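Search this site Go
Search in: All files Read me only

# Erura recipe cards – README

Typed-up copies of the supper club recipe cards from Cernosgate. Mostly soups, some puddings, one very long thing about pickled beetroot. Last tidied in July by Dace Žukauskas.

## What's in it

- 42 cards, one text file each
- 11 have no oven temperature. Left blank, not guessed
- index.csv – title, serves, page in the Ellis binder

Spellings kept as written, so "brocolli" stays. 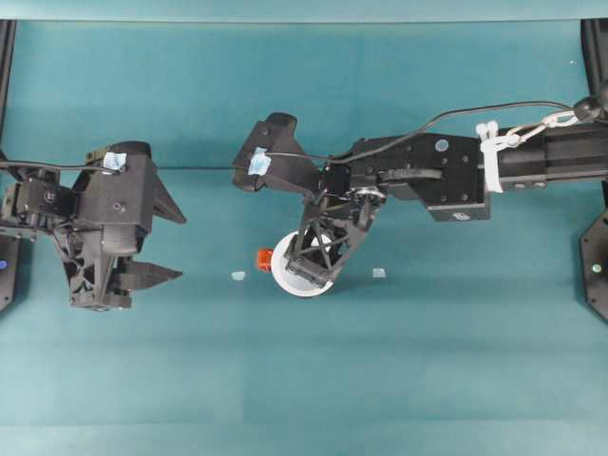
White bowl on the teal surface.

## Amounts

Old cards use cups and "a knob". Not converted. Where a card gives both ounces and grams the grams go in the second colum, even when they disagree. 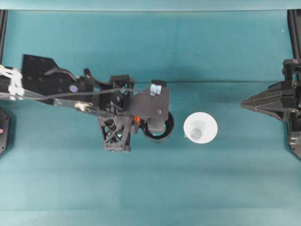

Can I print the cards for a stall?
Fine by us, as long as the cook's name stays on each one.

## Known problems

Samora soup is in twice, different salt. Both kept – the family couldn't agree. Some 20 cards have no date. Puddings folder still needs sorting by season. 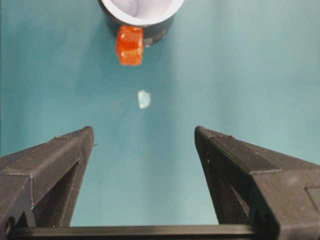
Pale inside, dark outside, white rim.

## Changes

Version 2: fixed the missing page numbers, took out a duplicate crumble, added allergy notes were the card had them. Check your own labels anyway.

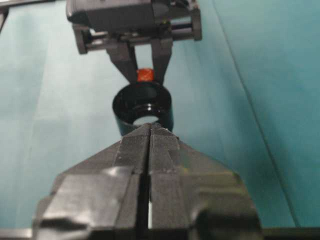

Black gripper, close up.

## Corrections

Send the file name and the line. Scans of the card back welcome.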